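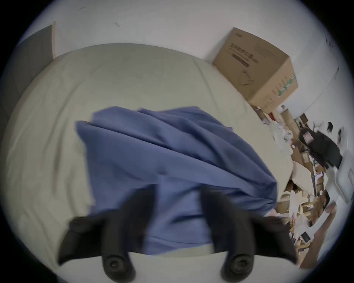 Start with the bed. A bed is the best folding table most of us will ever own, and I want to say that first, before anyone writes down a word about drawers or baskets. It's wide, it's at a decent height, and if you cover it in clean laundry you have to finish before you can sleep! Point to the blue cloth on the screen, how it lies slantwise and hangs over the side. Ask the room: who has tried to fold something in that position? (Hands go up. They always do.) The part hanging down keeps tugging at the part you just smoothed, so step one is simply to bring the whole thing up onto the mattress. Let that sit a second, then move on.

Tell the Memano story here if time allows. I taught this at the Memano building in April, 11 people and one bed that somebody wheeled in from upstairs, and we spent half the session on that single move. Keep it to 2 minutes. Last time it ran to 6 and I had to skip the socks.

Now the middle. People love to start at the edges, and I get it, edges are what you can grab. But a bunch in the middle goes right along with you into the fold and then you have a lumpy square. So: flat hand, middle first, push out toward the sides. Then take hold of a corner or a hem and pull lightly. Do it slowly with the demo piece and talk while doing it.

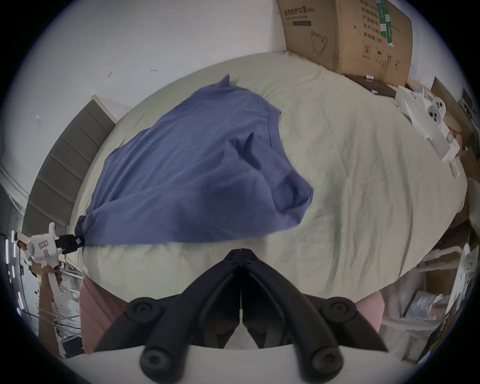
Slide 2: Blue piece on the sheet, still bunched in the middle, hem held at one corner.

Stay on this slide a while. Ask where they would put their hand first. Someone will say the sleeve. Good answer, wrong moment – sleeves come after the middle. Mention the pink too, because there's pink fabric right at the near side of the bed and I have things to say about keeping the next item close. I like the next piece within reach but off the patch I'm working on. If it creeps in under my work I end up folding both together, and yes, I've put away a pillowcase inside a shirt.

A word on the sheet underneath. A wrinkled sheet is fine. Really! Beginners will smooth the sheet for five minutes and then be tired of smoothing. A fitted one stays put, so leave it alone.

Then the corners. This is my favorite part, so watch the clock. Before the first real fold, look at every corner and turn down any that have flipped up. A flipped corner costs you one second now or a whole refold later.

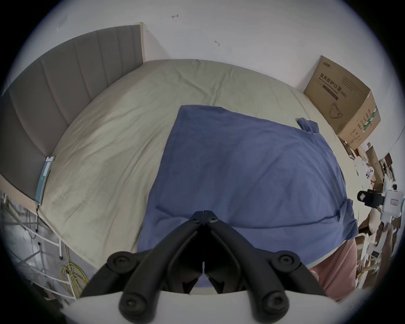

Slide 3: Opened out on the bed, one corner flap still up.

Have them find the flap before I say where it is. Then find the fold line lower down. Old fold lines are a gift, use them! If the cloth already wants to bend there, let it. Somebody will ask about the mask box in the corner by the wall, so go into boxes near beds: a sturdy carton at that spot makes a handy perch for a finished stack, as long as the top is clear.

Close with everyone folding one thing. Hand out the Nordin towels, two to a pair. Walk around. Collect the towels at the door.

Nov 7, 2022
Babatunde Shehu

Comments

Morkley: I was at the April one. The "middle first" thing has stuck with me, though my husband still goes for the sleeves.

droltargate_dee: Could you post the sock part? We ran out of time.

Babatunde Shehu: Sock notes are half typed, give me a week!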